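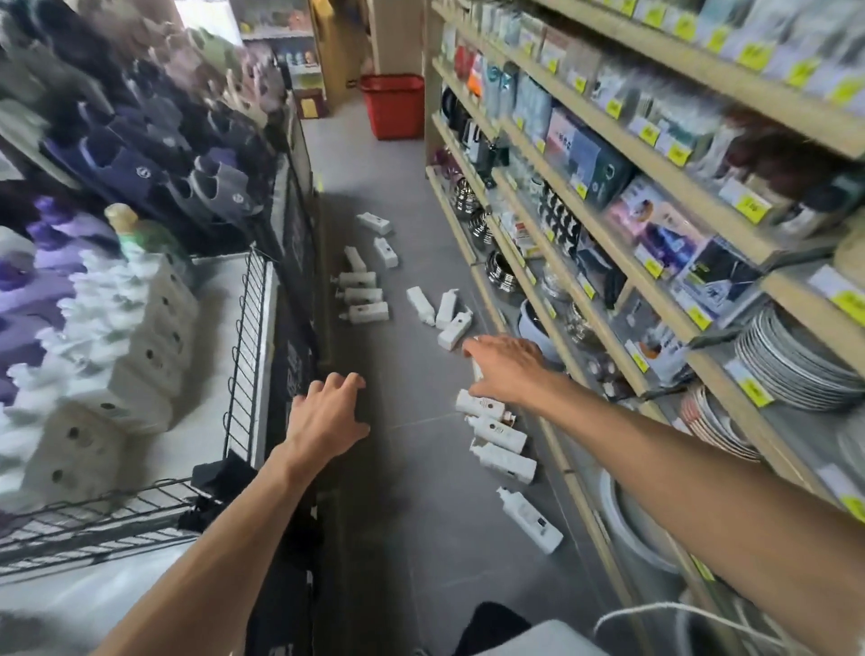 Kotari, 6th October

Casov Cricket Club forum – First XI talk
Started by Rigoberto Salinas

rigo_salinas
Selection for Saturday went up last night and they've kept the same two spinners. I don't get it. We lost to Plunent by 17 runs and neither of them bowled after tea. If you're not going to bowl the second spinner, play the extra bat. We were chasing 235 on a slow pitch and our number seven is really a nine.

hberrada
The second spinner took 3 wickets before tea. He didn't bowl after it because the captain wanted pace from the road end. That's on the captain, so I'd leave the side alone.

offbreak_salma
Agree with Hicham. Also the Metwally ground turns more than ours. You want two spinners there, even if one only gets eight overs.

rigo_salinas
It turned two years ago. They relaid the square last winter and it has been flat all season. Ask anyone who bowled on it in the cup game.

segundo_b
I bowled on it in the cup game. It was flat until the last hour, then it went. I'd keep both and drop the third seamer – he has been short of a length for a month.

hberrada
Can't drop him, he opens the bowling with the wind.
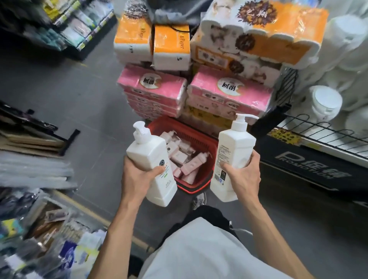
Pump bottles and a red basket in the store aisle.

bouchra_s
Does anybody look at the run outs? We had 2 in the Plunent game, both in the middle order, both with a set batter. Take those away and we win with the team we had. I scored that match and the book is there if you want to see it.

rigo_salinas
Fair point on the run outs. I still say we bat too short. Seven, eight and nine made single figures in three of the last four.

offbreak_salma
And in the other one they put on 60 and won it. I'd give them until November before changing anything.

segundo_b
Meet at the ground at nine on Saturday if you need a lift – I have room for three plus kit.

bouchra_s
One seat for me please, and the scorebook.

Contact the moderators | © Casov Cricket Club | Back to top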